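Octavian Vlad
19.3.20

1/ Fehlerbericht zur Zweiarmzelle, Aufgabe »Fische aus der Wanne greifen«. Der rechte Arm hat mitten in der Bewegung Schutzhalt ausgelöst, der linke ist weitergefahren. Genau das darf die Zelle nicht.
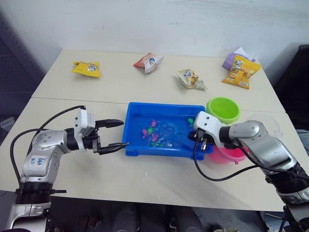
Woneo Robotik, Abteilung Prüffeld Faltville

2/ Beide Greifer arbeiten über derselben blauen Wanne. Die Arbeitsräume überlappen also, und ein Halt auf einer Seite muss die andere mitnehmen. Im Log liegen zwischen Halt rechts und Halt links 700 ms. Zulässig sind laut unserer Vorgabe 70.

3/ Erste Vermutung von Anca Stanciu: Handgelenkskabel rechts, Wackelkontakt am Stecker. Kabel getauscht, 200 Zyklen gefahren, Fehler wieder da. Kabel war es nicht.

4/ Ursache liegt im Koordinator (intern »Ghiță«). Die Haltmeldung lief über dieselbe Warteschlange wie die Kamerabilder. Bei voller Schlange wartet sie, bis sie dran ist. Der Hardware-Not-Halt war nicht betroffen, der hängt an einem eigenen Kreis. 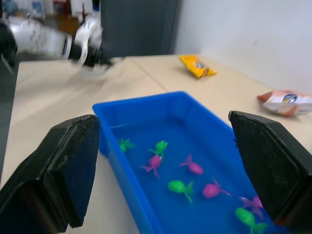
Warum fiel das nicht früher auf?
Bis zur Umstellung auf Algate 2 lief nur ein Arm pro Aufgabe, und die Schlange wurde nie voll.

5/ Änderung: Haltmeldung auf separatem Kanal mit höchster Priorität, dazu ein Watchdog je Arm. Bleibt das Lebenszeichen der Gegenseite aus, hält der Arm selbst.

6/ Bis zur Abnahme gilt reduzierte Geschwindigkeit, kein Hineingreifen bei freigegebenen Antrieben. Die Messreihe mit voller Last steht noch aus. Werte poste ich hier im Thread.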